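Home Getting Started Packing Table Labels Sending Day Contact
Search the guides Go
Filed under: Set-up guides > Packing table > Tape and small supplies

Wutilora Packing Table Guide
Section 7: The Tape Rack and the Side Tray

Written by Yolanda Chávez for the Udirlow packing room

If you have worked your way through Section 6, you'll have your table in its place, your boxes sorted by size underneath and your paper on its roll, and I hope you've had a cup of tea as well. This section deals with tape. It looks like the smallest job in the whole guide, and it's the one I get the most messages about, usually from somebody with a box held shut under one elbow and no idea where the roll has got to.

We keep our tape in an ordinary dish rack, the kind you would stand plates in beside a sink, with a shallow cardboard tray sitting right up against it. You can buy proper tape stands, and the Buchanan room had a very handsome one for a while, but it only took one width of roll and it weighed as much as a cat. A dish rack takes nearly anything round and flat, you can see through the bars to what's in it, and if your own kitchen has lately been given a new one then you already have everything you need.

7.1 What you will need

- One dish rack with upright rods or slats, open at the top. A dark one or a light one, it makes no difference.
- One shallow cardboard tray with low walls. The bottom of a fruit box will do, or cut down a Joller carton as described in Section 4.
- Your clear packing tape.
- Your duct tape, if you use it.
- A cloth big enough to cover the table top, if you like to work on one.
- A damp cloth and a dry one, for wiping the rack down.

Note: If the rack came from your kitchen, take off the cutlery cup and the drip tray and put them somewhere you'll find them again. The cutlery cup comes back in Section 9, where it holds the marker pens.

7.2 Before you begin

Measure the depth of your table. The layout in this guide was worked out on a table 70 cm deep, and it suits anything from that size upwards. On a narrower table you can still use the rack, but you'll want to turn it so that its short end faces you, and the tray will then have to go behind it. I did it that way at home for a whole winter and got on quite well, apart from having to stand up to reach the duct tape.

Check the rack over as well. Run a finger along each rod (gently, please) and feel for rough places. Kitchen racks lead a hard life, and a rod that has lost its smooth finish will catch at the edge of the tape every time you lift the roll out. If you find one bad rod you can leave that gap unused. If you find several, I'd look for another rack.

Caution: Do not set up the rack while it is still wet. Damp gets into the cardboard core of a roll and into the floor of the tray, and neither of them recovers very well. Wipe the rack, dry it, and give it until after lunch if you can spare the time.

7.3 Laying the cloth

You can skip this part if you prefer a bare table. Plenty of people do.

1. Clear the table and shake the cloth out away from your boxes.

2. Lay the cloth so that it hangs evenly at the front and reaches right to the back. We like a plain dark cloth. Little curls of clear tape show up nicely against it and can be picked off at the end of the day, whereas on the old flowery one they used to stay hidden until they turned up stuck to somebody's parcel.

3. Smooth it from the middle outwards with the flat of your hand. A few creases near the edges do no harm. A fold under the rack will make it rock, so go over that part twice.

4. If the cloth slides about, tuck the back edge between the table and the wall. Please don't tape it down. You will forget you have done it, and in January you'll pull the cloth off for washing and bring everything on the table along with it.

7.4 Placing the rack

1. Stand the rack in the middle of the table with one long rail facing you.

2. Sit down in your packing chair and reach for it with the hand you don't cut with. Your elbow should stay bent. If you have to straighten your arm, bring the rack closer.

3. Leave 20 cm of clear table between the front rail and the edge nearest you. This is where the flaps of a box come down while you are closing it, and it's surprising how often people give that space away to something else and then wonder why they keep knocking the rack.

4. Press down lightly on each corner in turn. If the rack rocks, look underneath for a crease in the cloth or a missing foot. A folded piece of card under the short corner will see you right.

5. Anything you want on the table but don't need for every parcel, such as a clear plastic box of spare labels, can go at the back against the wall, behind the rack. You'll be able to reach over for it easily enough.

Note: Left-handed packers may like to swap the rack and tray over from here on. Everything in 7.5 works just the same the other way about.

7.5 Placing the tray

1. Put the cardboard tray to the right of the rack and slide it along until the two are touching. A gap between them seems harmless when you first lay things out, but it's exactly the width of a pair of scissors and you will lose yours down it.

2. Line up the front of the tray with the front of the rack if the sizes allow. If the tray is a bit shorter or longer, don't fret over it.

3. Check the walls of the tray. They should be low enough for your hand to go in flat. If yours are too high, take them down with a craft knife, cutting away from yourself and with something firm underneath.

Caution: Never trim the tray on top of the cloth. I have mended ours once already, and the mend is not a thing of beauty.

7.6 Putting the tape in

1. Take the clear packing tape and fold the loose end under by the width of your thumb. This gives you a tab to pull and saves all that scratching about with a fingernail.

2. Lower the roll into the rack between the rods. It doesn't need to stand perfectly upright. A roll that leans a little to one side is perfectly all right, and rather easier to get your fingers round.

3. Lay the duct tape flat on the floor of the tray. It's heavier than it looks, and a sticky edge pressed against a rod for a week is a nuisance to peel away, so the tray is the better home for it. Keep it towards the far side and you will have room for your scissors next to it.

4. Pick each roll up and put it back a few times without looking. It feels silly, I know, but do it anyway. By the third or fourth go your hand will know the way.

5. If you use more than one clear roll at a time, leave a free gap between them. Two rolls side by side get fond of each other in warm weather.
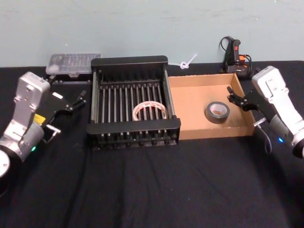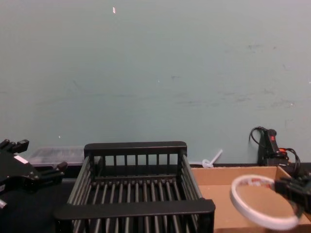 The dish rack in its place on the table. In the first picture the clear tape is between the rods, with the duct tape lying in the cardboard tray beside it.

7.7 Small troubles

The roll drops too low and I can't get hold of it. The gap is too wide for your roll, or the roll is nearly finished. Move it along to a narrower gap, or turn it so that it leans across the rods.

The rack slides when I lift the tape out. Set the rack on a square of non-slip matting, the sort sold for lining drawers. It can go over the cloth or under it.

The tray has gone soft in the middle. Change it. Trays are cheap and boxes are always coming in. At Udirlow we put the old one out with the cardboard and cut another the same morning.

The tape tears lengthways as I pull. There's probably a nick in the edge of the roll. Wind off the tape until you are past the damage, cut it straight across and fold a fresh tab.

I can never find the tab again. See step 1 of 7.6, and if you did fold one, have a look on the underside of the roll before you lose your temper with it.

7.8 Looking after it

Wipe the rack with a damp cloth whenever it begins to feel tacky, and dry it before the tape goes back in. Stubborn patches come off with a drop of cooking oil on kitchen paper, followed by warm soapy water. Tip the tray out now and again too, as bits of backing paper and snipped corners do gather there.

Fresh clear tape is on the store list under line 754. Please write your room on the slip when you order, Buchanan or Udirlow, or the whole lot comes to us and someone has to carry yours back across the yard.

Next: Section 8, Scissors, Knives and the Cutting Board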